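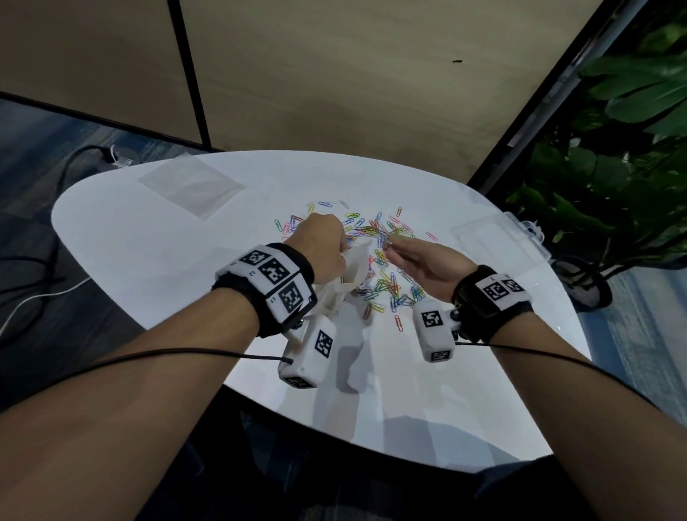 Maite Campos asks whether the clips have to come out of the box at all, or whether the small stuff can be sorted where it lies. They have to come out. Clips hook into each other, and a box that looks half full can hold a knot in the bottom that you won't find with your fingers.

Section 4. Sorting and refilling paper clips and other small supplies

This section covers the clear hinged boxes in the Lirlow desk set. Read Section 3 first if you have not yet put the dividers in. The steps are the same for colored clips, plain metal clips and push pins, except where a note says otherwise.

4.1 What you need

A table with a smooth, light top. Clips show up well on white.
A dry tissue or soft cloth.
The clear storage box, lid open.
One clear plastic sleeve for the clips you don't want to keep in the box.
A small dish or saucer (optional).

A tablecloth or a wood table with gaps between the boards will make the job slower. If that is all you have, lay a tray down first and work on that.

4.2 Emptying the box

1. Clear the table and wipe it. Let it dry.
2. Set the box near one side of the table, within easy reach.
3. Hold the lid back with your thumb and tip the box low over the middle of the table. Keep it within a hand's width of the top. From higher up the clips bounce and roll under things.
4. Tap the bottom of the box twice. Clips that stay behind are usually caught in the hinge. Push them out from the back with the end of a pencil.
5. Wipe the inside of the box with the tissue and put it back on the side, open.

Caution: Do not pry clips out of the hinge with a knife or scissors. The hinge pin is thin and the lid will not close straight once it is bent.

4.3 Loosening the pile

1. Lay one hand flat over the pile and move it slowly in a circle. Press lightly. Most of the clips will slide apart.
2. Pick up any chain that is left by its top clip and shake it over the table.
3. Pull the last hooked clips apart one at a time. Turn one clip sideways and slide it off the other. If you pull straight, the inner loop opens up and the clip won't grip paper afterward.
4. Spread the clips out until they lie in a single layer.

Note: Push pins should never be loosened by hand. Tip them onto a tray and separate them with the edge of a card.

4.4 Wiping

Clips that have been in a drawer for a long time pick up pencil dust and sometimes a little glue from old labels. Colored clips may also leave a mark on white paper if they are dirty.

1. Crumple the tissue loosely so that it has some body.
2. Dab it over the clips. Dabbing is better than rubbing here – a tissue dragged across the pile will catch on the wire ends and tear.
3. Shake the tissue out over the table before you throw it away. Clips get carried off in it more often than you would think.
4. If glue is left on a clip, put the clip in the dish and deal with it later using a cloth and a little rubbing alcohol.

Caution: Don't wash plain metal clips in water. They rust at the bends first, and the rust comes off on paper.

4.5 Sorting

You can sort by color, by size or by condition. Condition should come first, whichever of the others you choose.

1. Take out bent, opened or rusty clips and put them in the plastic sleeve.
2. Push the good clips into groups along the near edge of the table. With the side of your hand you can move a whole color at once.
3. Check the back of the table for strays. They tend to end up there when the pile is spread.
4. Look for silver clips last. They are harder to see on a light surface, so it helps to lower your head and look across the table.

If you use colors to mark different papers, write the list on a card and keep it in the lid. Noelia Casado's list, sent in for the last edition of this guide, has blue for bills paid, yellow for bills waiting, green for school and red for anything that has to be signed. Pink and orange she leaves free. Any list will do as long as everyone in the house uses the same one.

4.6 Refilling

1. Hold the open box just under the edge of the table.
2. Slide one group at a time over the edge and into its compartment.
3. Stop when the clips reach the top of the divider. If they go over it, the colors will mix the first time the box is turned on its side.
4. Close the lid and press on both front corners until it clicks.
5. Press the air out of the sleeve, fold the top over and store it flat behind the box.

Note: The small Lirlow box is not meant for a full carton of 1,000 clips. Keep the extra ones in their carton and top up the box when it runs low.

4.7 Problems

The lid won't close. A clip is standing on end at the front, or one is lying across the hinge. Open the lid fully and look along both edges.

The clips are tangled again after a few days. The box is too full, or it is being kept in a drawer that gets slammed. Take out a third of the clips and put a folded tissue on top before closing.

The lid has gone cloudy. Wipe it with a damp cloth and mild soap. Alcohol is fine on the clips but will dull the plastic.

A divider is loose. See 3.5. Replacement dividers are sold in packs of 2 under part number 774.

Go on to Section 5 for rubber bands and string.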